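Light and Surfaces, Week 3 Notes
Holger Dalen, Stedcombe evening course, 4 September 2025
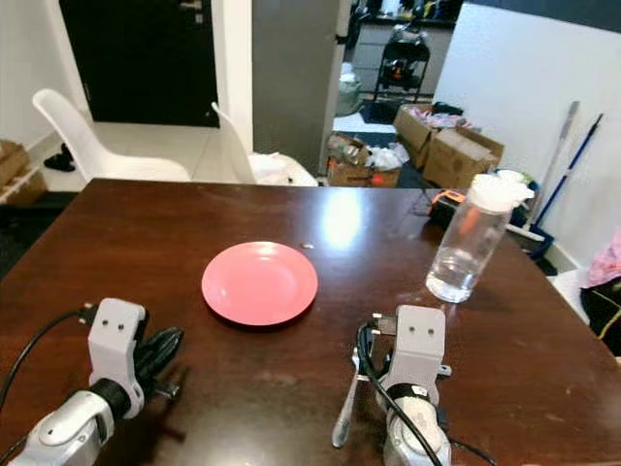

Okay, so last time we left off with the two ways light can bounce, and I promised I'd go slower on this part. Mirror-type bounce (the book says "specular") sends the light off at one angle, so you get a bright spot that slides around when you move your head. Scattered bounce ("diffuse") goes every which way, and the color looks much the same from wherever you sit. Most things do a bit of both! Take the glossy brown table: there's a hard white patch where the overhead light reflects, near the far side, while the pink plate mostly just looks pink and drops a soft shadow toward the lower right. A soft edge on a shadow usually means a wide light, or one that's pretty close.

Now, clear stuff. Water and plastic bend light as it passes through, and we'll do the actual angles in October, I swear. For now just remember that some light reflects off the front and the rest goes in.

For next week: read chapter 5 up to the Vik diagrams, and do problems 3 and 14 (14 is long, start early). If you missed the Plolholm handout, I've got extras in my bag.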